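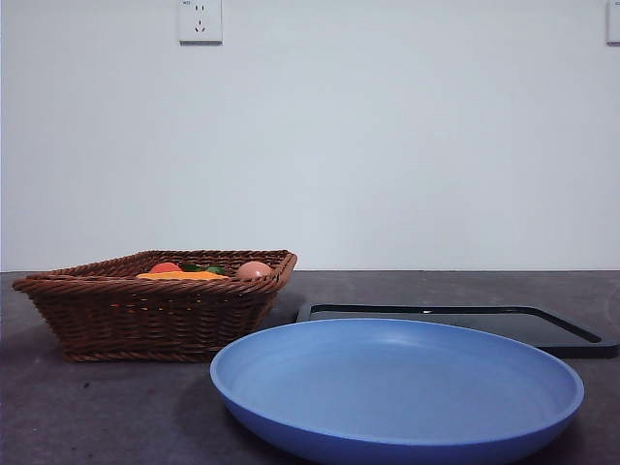

I put the Roden gripper on the arm this week and took the Hoten off. The Roden has softer pads and closes slower, and so far I like it for the egg. It got 12 clean picks from the wicker basket to the blue plate before I stopped for lunch, and it dropped the egg 2 times, both while clearing the rim.

The Hoten is quicker, but it pinches. It also hits the side of the basket if the wrist comes in at an angle — Recep Karaca had the same trouble with his. I'm leaving the controller settings alone until both grippers have had 99 tries each. Then I'll change the camera height.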